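Cui Project Working Group
Minutes of the Regular Meeting
28/08/2020

Status: approved with the two corrections noted under item 1.

Present: the principal investigators for the Firetti and Birkus work packages, the laboratory manager, four research staff, two graduate students, and the data steward. Apologies were received from the representative of the Aren test site.

1. Minutes of the previous meeting

The minutes were accepted with two corrections. Under item 3, "left-arm failures" should read "left-arm timeouts." Under item 5, the action on cable routing belongs to the laboratory manager and was entered in error against the data steward.

2. Matters arising

The action on spare gripper fingers is closed. The parts were received and entered in the inventory.

The action on storage quota remains open. The data steward has submitted the request to the computing office and awaits a reply.

The action on a common naming rule for episodes is closed. The rule was circulated before the meeting and there were no objections. Episodes recorded before the rule took effect will keep their old names.

3. Two-arm handover study: results to date

The Firetti lead presented results from the handover study. The study asks whether a policy trained on demonstrations with mixed objects on the table performs a handover between the arms as reliably as a policy trained on a cleared table with one object present. Both policies use the same network, the same training schedule and the same number of demonstrations.

Each policy was run for 70 trials on a cluttered table. The policy trained with mixed objects completed 53 handovers. Results for the cleared-table policy were shown in draft form only, as the scoring of several trials is disputed between the two raters. The group agreed that no comparison should be quoted outside the project until the scoring is settled.

In discussion the following points were made.

The Birkus lead asked whether a handover counts as complete when the receiving gripper closes or when the giving gripper has opened and withdrawn. The raters had applied the first rule in the early trials and the second rule later. It was agreed that the second rule will apply throughout and that all trials will be scored again from the recordings.

One member of the research staff reported that most of the failures seen so far fall in the approach phase, before either gripper touches the object. The wrist views are then at a poor angle to the object, and the policy tends to hesitate. The fixed overview camera was suggested as an added input. A short test was approved, provided it does not delay the rescoring.

A graduate student asked that objects with attached cables be reported as a separate class. A cord changes the shape of the object from one trial to the next and may catch on other items. The group supported this.

4. Collection procedure

The present procedure was reviewed at length. Operators record demonstrations in blocks. Between blocks the objects are moved by hand to new positions. There is no written rule for how far they should be moved, and the data steward showed that the starting positions in January episodes fall into a small number of clusters.

Three options were considered: printed placement cards, a projected grid, and a random list of positions read out by a second person. The projected grid was rejected on grounds of cost and because the light would appear in the recordings. The placement cards were preferred. A set will be drafted and tried for one week before the procedure is changed.

The group then turned to the object set. The set should stay close to what is found on an ordinary desk or kitchen counter and should cover rigid, deformable and corded items.

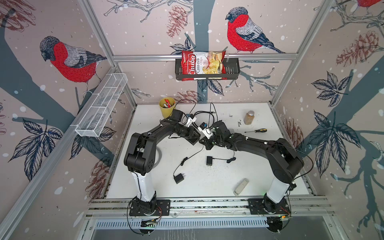 It was agreed that transparent containers should remain in the set even though they lower the success rate, as the work package description commits the project to them. Tools with long shafts will also remain. The Birkus lead asked that no object be added or withdrawn in the middle of a block, and this was accepted as a standing rule.

5. Data release

The data steward reported that 143 episodes have passed the quality check and are ready for internal release. Some 6 episodes were set aside for dropped images in one wrist stream. They will be kept but marked as incomplete.

The group discussed whether failed demonstrations should be released along with successful ones. The Firetti lead was in favor, noting that the failure analysis in item 3 could not be repeated by others without them. The laboratory manager had no objection provided that failures are labeled. Agreed. The label will be a single field with two values. A request for a longer list of failure types was deferred.

6. Equipment

The laboratory manager reminded members that cable clips on the arms are to be checked at the start of each session and that the check is to be entered in the log. Several entries for the past month are blank.

Calibration of the wrist cameras will be repeated before the placement card trial begins.

7. Actions

Rescore all handover trials under the agreed rule: both raters.
Run short test with overview camera as added input: research staff.
Draft placement cards: graduate students.
Report corded objects as a separate class: Firetti lead.
Add success and failure label to episode records: data steward.
Follow up storage request: data steward.
Repeat wrist camera calibration: laboratory manager.

8. Any other business

The Aren test site has asked for a copy of the collection procedure. It was agreed to send the current version marked as a draft.

The next meeting will be called once rescoring is complete.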